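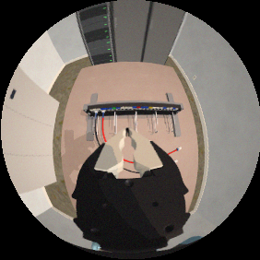 Course Handouts > Intro to Sound > Week 3

Posted 14/06/2026 by Cheng-en Tsai

Rooms, echoes and why your kitchen sounds like that

Hi all. A few of you asked for these in writing after I talked too fast last time, so I've typed up the notes and added the bits I skipped. Bring them to the listening walk, along with the sketch map of Gemton Hall.

We left off with direct sound. Somebody claps, and the clap travels straight to your ear. In air at normal indoor temperatures sound covers a bit more than a thousand feet each second, so in a small room it reaches you almost at once. Then come the early reflections, the first bounces off the floor, the ceiling and the nearest wall. They show up so soon after the direct sound that your brain glues them on, and you hear one clap that seems a little fuller. After that you get the reverb tail, which is everything else bouncing off everything else until it dies away. Please keep those terms straight, I use them constantly!

An echo is different from reverb. To hear an echo you need a gap long enough that the second clap stands apart from the first. The long corridor at Molstead does it beautifully if you stand by the north doors (try it before eight, when the offices are empty). A tiled bathroom has loads of reverb and no echo worth the name.

Reverberation time

We measure the tail by how long it takes the sound to drop 60 decibels once the source stops. You'll see it written RT60. Big room, long tail. Soft room, short tail. That's most of what Sabine's formula tells you, and in feet it goes like this:

RT60 = 0.049 x V / A

V is the volume of the room in cubic feet. A is the total absorption, which you get by multiplying the area of each surface by its absorption coefficient and adding them all up. A coefficient of 0 means everything bounces back, and 1 means nothing does, like an open window.

Let's do the seminar room in the Lucero building. King-fai Wu measured it for me in April and got a volume of 898 cubic feet (it's really a big closet with a whiteboard). With total absorption of 74 we get 0.049 x 898 / 74, so just under 0.6 seconds. Fine for talking, pretty dull for a string quartet. Now hang heavy curtains and push the absorption to 200. You should land near 0.22 seconds, and your own voice starts to feel like it's falling out of your mouth onto the carpet - I find it a bit creepy, to be frank.

One warning. Sabine assumes the sound is spread evenly all over the room, and in a very dead room it isn't, so take that second answer as a rough guide. There's a fix called the Eyring formula. We'll get to it, and you don't need it for the quiz.

For next time

Read the Veluton chapter up to the part on diffusers. Pick a room at home, work out its volume, and guess the RT60 before you calculate it. Write the guess down in pen! Last year's guesses were wildly long, mine included.

If your answer comes out bigger than 3 seconds and you don't live in a church, check your units first.

This site uses cookies to remember your settings. Accept | Manage preferences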